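Casse-tête mécanique

Un casse-tête mécanique est un objet manipulable, formé d'une ou de plusieurs pièces, qui pose un problème que l'utilisateur doit résoudre avec les mains. Le but peut être d'assembler des éléments, de les séparer, de les ranger dans un certain ordre ou d'ouvrir une cachette. Le terme exclut en principe les énigmes écrites, les grilles de lettres ou de chiffres et les jeux vidéo, même quand ceux-ci simulent un objet réel.

Le casse-tête mécanique se pratique généralement seul. Il se distingue en cela du jeu de société, bien que certains modèles donnent lieu à des compétitions.

Terminologie

En français, on emploie indifféremment « casse-tête » et, plus rarement, « puzzle mécanique ». Le mot « puzzle » employé seul désigne presque toujours l'image découpée à reconstituer, alors que l'anglais lui donne un sens beaucoup plus large. Au pluriel, « casse-tête » reste invariable selon l'usage traditionnel ; la graphie « casse-têtes », admise par les rectifications orthographiques de 1990, se rencontre souvent dans les catalogues récents.

Le mot « solution » a deux sens selon le contexte. Il désigne soit l'état final à atteindre, soit la suite de mouvements qui y conduit. Dans les notices, le second sens l'emporte.

Histoire

Le plus ancien casse-tête dont on connaisse bien le principe est l'ostomachion, carré divisé en quatorze pièces, étudié dans l'Antiquité grecque. Les vases piégés, dont le liquide s'échappe par des ouvertures cachées si l'on boit sans précaution, sont attestés dès l'Antiquité et deviennent courants dans les auberges européennes à l'époque moderne.

Le baguenaudier, composé d'anneaux enfilés sur une navette, est décrit en Europe au XVIe siècle. Son origine est souvent située en Chine, sans que la date de son invention soit établie. Le tangram, lui aussi d'origine chinoise, connaît une vogue considérable en Europe et aux États-Unis au début du XIXe siècle. Ses sept pièces sont alors taillées en ivoire, en bois ou simplement découpées dans du carton.

Le jeu de taquin, avec ses quinze carreaux coulissants dans un cadre carré, provoque un engouement comparable vers 1880. On établit à la même époque que la moitié des dispositions de départ ne peuvent pas être ramenées à l'ordre voulu, résultat qui fait du taquin un exemple classique dans l'enseignement de la parité des permutations.

Le XXe siècle voit l'arrivée des matières plastiques moulées, qui permettent de produire à bas prix des mécanismes précis. Le Rubik's Cube, conçu en Hongrie en 1974 et distribué dans le monde entier à partir de 1980, est le modèle le plus connu de cette période. Son succès entraîne la publication de nombreux manuels et l'apparition d'une famille entière d'objets à faces pivotantes.

Classification

Plusieurs systèmes de classement coexistent. Le plus répandu parmi les collectionneurs répartit les objets d'après l'action demandée.

Casse-tête d'assemblage. Les pièces, séparées au départ, doivent former une figure plane ou un volume. Le tangram, les pentominos et le cube Soma en font partie. La difficulté tient au nombre de positions possibles pour chaque pièce.

Casse-tête de démontage. L'objet se présente fermé et doit être ouvert ou séparé. Les boîtes à secret japonaises, dont les panneaux glissent dans un ordre déterminé, en sont l'exemple habituel.

Pièces imbriquées. Les barrettes ou les blocs s'entrecroisent et se bloquent mutuellement. La croix à six pièces, souvent appelée « nœud » par les tourneurs et menuisiers, existe en un très grand nombre de variantes. Certaines se démontent dès qu'une barrette-clé est retirée, d'autres exigent plusieurs déplacements internes avant la sortie de la première pièce.

Casse-tête de désenchevêtrement. Il faut dégager un anneau, une corde ou une tige de fil métallique. Le baguenaudier et les clous tordus appartiennent à cette catégorie.

Déplacements séquentiels. Les éléments restent solidaires de l'objet et se déplacent selon des règles imposées par le mécanisme. On y range le taquin, la tour de Hanoï et les casse-tête à rotation.

Récipients et objets à remplir. Ce groupe rassemble les vases piégés, les cruches à becs multiples et quelques bouteilles contenant un objet plus large que leur goulot -- ces dernières étant parfois classées à part sous le nom d'objets impossibles.

Jeux d'adresse. Les boîtes vitrées dans lesquelles on guide une bille vers un trou sont tantôt incluses, tantôt exclues. Leurs adversaires font valoir que la marche à suivre est évidente et que seule l'exécution pose problème.

Casse-tête à rotation

Les casse-tête à rotation comportent des couches ou des faces qui pivotent autour d'un noyau central. Dans le cube trois par trois, le noyau porte six centres qui gardent toujours la même position relative. Huit coins et douze arêtes circulent autour d'eux. Un coin ne peut jamais prendre la place d'une arête.

Le nombre de configurations accessibles du cube trois par trois dépasse 43 milliards de milliards. Toutes peuvent être résolues en vingt mouvements au plus, si l'on compte pour un seul mouvement le quart de tour et le demi-tour d'une face. Cette borne a été démontrée en 2010 à l'aide d'un calcul informatique. En pratique, les méthodes apprises par les amateurs demandent davantage de mouvements. La méthode par couches, la plus enseignée aux débutants, consiste à terminer une première face, puis la couronne intermédiaire, puis la dernière couche au moyen de séquences mémorisées.

Une notation par lettres sert à transcrire ces séquences. Chaque face est désignée par l'initiale de son nom anglais, suivie d'une apostrophe pour une rotation dans le sens inverse des aiguilles d'une montre et du chiffre 2 pour un demi-tour.
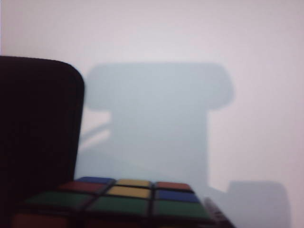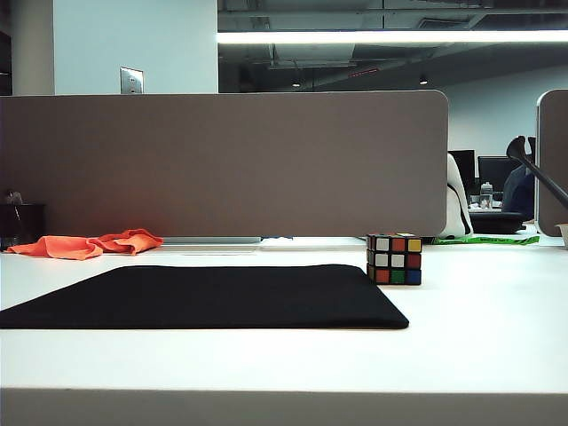 Rubik's Cube : grille de trois sur trois, autocollants de couleur sur plastique noir.

Matériaux et fabrication

Le bois reste le matériau principal des casse-tête d'assemblage et des boîtes à secret. On utilise de préférence des essences stables, peu sensibles aux variations d'humidité. Un jeu de quelques dixièmes de millimètre entre deux pièces suffit à modifier la difficulté d'un modèle : trop serré, il paraît bloqué ; trop lâche, il admet des mouvements obliques que son auteur n'avait pas prévus.

Le métal domine dans les casse-tête de désenchevêtrement. Il est plié, soudé ou coulé. Les modèles coulés ont l'avantage de ne pas se déformer, ce qui écarte les solutions obtenues par la force.

Les casse-tête à rotation sont presque tous en plastique injecté. Les couleurs sont apportées soit par des autocollants, soit par des tuiles rapportées, soit par la teinte même de la matière. Les autocollants s'usent par les bords et se remplacent facilement. Des aimants placés à l'intérieur des pièces sont devenus courants dans les modèles destinés à la vitesse, où ils favorisent l'alignement des couches.

L'impression en trois dimensions a ouvert la fabrication aux particuliers. Elle sert surtout aux prototypes et aux très petites séries.

Difficulté

Il n'existe pas d'échelle de difficulté commune à tous les casse-tête. Pour les pièces imbriquées, on indique souvent un niveau, égal au nombre de déplacements nécessaires pour retirer la première pièce. Une croix de niveau 9 demande ainsi neuf déplacements avant toute extraction. Ce chiffre ne rend pas compte des fausses pistes, et deux objets de même niveau peuvent donner lieu à des temps de résolution très différents.

Pour les casse-tête d'assemblage, le nombre de solutions est un indice plus utile. Un modèle à solution unique est en général plus difficile qu'un modèle qui en accepte plusieurs centaines, à nombre de pièces égal.

Collections

Les casse-tête mécaniques font l'objet de collections privées et, plus rarement, publiques. La collection de Lallanach, constituée par Wichai Wattanapong, compte 1 239 objets, dont 626 casse-tête en bois. Son catalogue suit le classement par action, avec une catégorie supplémentaire pour les serrures et cadenas à secret. Deux séries y sont représentées au complet : les croix Flultska, à barrettes de hêtre, et les boîtes Flindska, dont l'ouverture dépend de l'inclinaison de l'objet. Le fonds Xu, qui lui a été rattaché plus tard, est formé en majorité de baguenaudiers et conserve son numérotage d'origine.

Les collectionneurs distinguent l'objet de série, l'édition limitée et la pièce d'auteur, signée ou numérotée. La présence de la boîte et de la feuille de solution influe sur la valeur. Un casse-tête vendu démonté -- cas fréquent lors des successions -- est difficile à estimer tant que l'on n'a pas vérifié que toutes les pièces s'y trouvent.

Usages pédagogiques

Le tangram et les polyominos sont employés à l'école primaire pour aborder les aires et les symétries. La tour de Hanoï sert couramment à introduire la récursivité dans les cours d'informatique. Le Rubik's Cube illustre, à un niveau plus avancé, les notions de groupe, de commutateur et de conjugaison.

Articles connexes

Baguenaudier
Boîte à secret
Cube Soma
Objet impossible
Polyomino
Taquin
Tour de Hanoï

Dernière modification : 19 novembre 2024 | Contact | Droits d'auteur | Haut de page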